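Toilet Cleaning FAQ: Your Small Bathroom Questions, Answered

We love bathroom questions. We really do! Since we put up our first cleaning page in September, more than 2,000 of you have written in, and the toilet brings in more mail than the tub, the sink and the shower put together. These are the ones that come up over and over, with the answers we give our own friends.
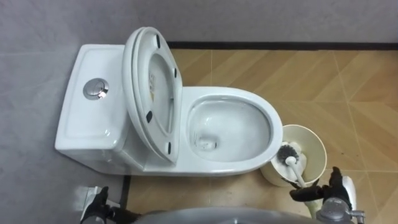
By Suha Twal
Reviewed by Rania Sqalli for Fakidcombe Home Pages
Last updated 23rd January

How often should I clean the toilet?

Once a week for a full clean, with a quick brush in between if you feel like it. A full clean means the bowl, the seat (both sides!), the lid, the tank and the outside of the base. If a big family shares one bathroom, go to twice a week. It takes me less time than making coffee now that I have a routine.

What order should I do things in?

Put your bowl cleaner in first, up under the rim, and let it sit while you wipe everything else. Start at the tank and work down to the floor. By the time you get to the base, the cleaner has had a good soak and you can scrub. Always read the label for how long it needs, and never mix two cleaners in the bowl, especially anything with bleach in it.

Is a one-piece toilet easier to clean than a two-piece?

Yes, and I will happily talk about this all day. There's no seam between the tank and the bowl, so you lose that awful gap where dust and who knows what collects. One long wipe and you're down the side. The places to slow down are the hinges and the spot where the seat leans when it's up.

What about the flush button? 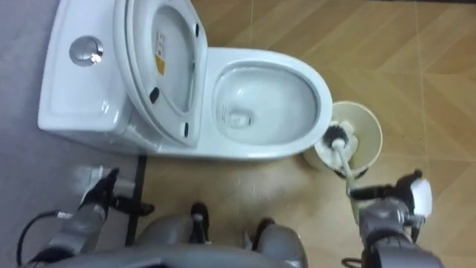
Flush buttons are the part I forget most, and it's the part everyone touches. A damp cloth with a little dish soap does it, then a dry cloth to bring the shine back. On a chrome one set into the top of the tank, like this, run a corner of the cloth around the metal rim, where a thin line of grime likes to hide. Skip anything gritty. I scratched up a perfectly good button with a scouring pad once and had to look at it for years.

Do I need to take the seat off?

Not every week. Wipe the underside and go around each of the little rubber bumpers, which hold on to drips like you wouldn't believe. Once every couple of months, check your seat's instructions and pop it off if it has quick-release hinges. An old toothbrush is great for the hinge posts.

Can I peel off the sticker inside the lid?

Read it first. If it's a care or warning label, I'd snap a picture with your phone before you take it off. Warm water and patience will shift most glue. Rania swears by a hair dryer on low, and I have to admit she's usually right about glue.

How do I use the brush without splashing?

Slow down! Short strokes under the rim, then circles down the sides, then a good push into the drain opening. When you're finished, hold the brush inside the bowl and flush so the clean water rinses it. After that, trap the handle under the lowered seat and let it drip over the bowl for a while before you put it away.

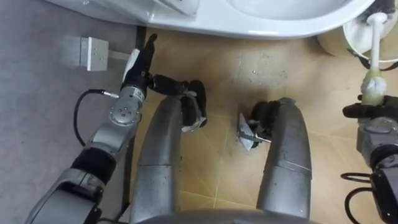 A white-handled brush next to its holder.

Which brush should I buy?

Whichever one you'll replace without feeling bad. I like stiff bristles and a handle long enough to keep my knuckles out of trouble. Once the bristles splay or stay stained after a rinse, it's time for a new one.

Where should the holder go?

Right beside the bowl is fine, on whichever side your good hand is. In a tight bathroom I tuck mine close against the curve of the base so it doesn't get kicked. Empty the holder when you clean. There is often a little puddle in the bottom, and that puddle is where the smell comes from. Hot soapy water, rinse, dry, done.

How do I clean the floor around the base?

By hand, with a cloth you use only for that job. A mop can't get in behind the curve - I've tried. If your floor is wood or laminate, wring the cloth out hard and dry the area right after, especially along the edge where the base meets the floor.

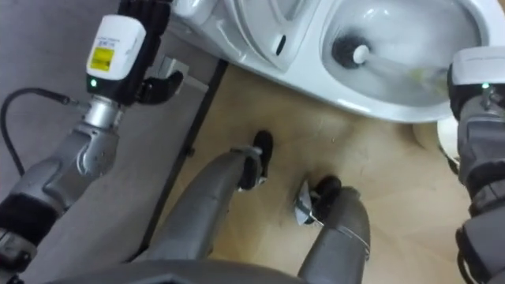
Still have a question?

Send it in through the contact page and tell us what kind of toilet and floor you have. Rania and I read everything, and the good ones get added here. Next up are hard water rings, which 34 of you have asked about this month alone, and I can't wait to get into them.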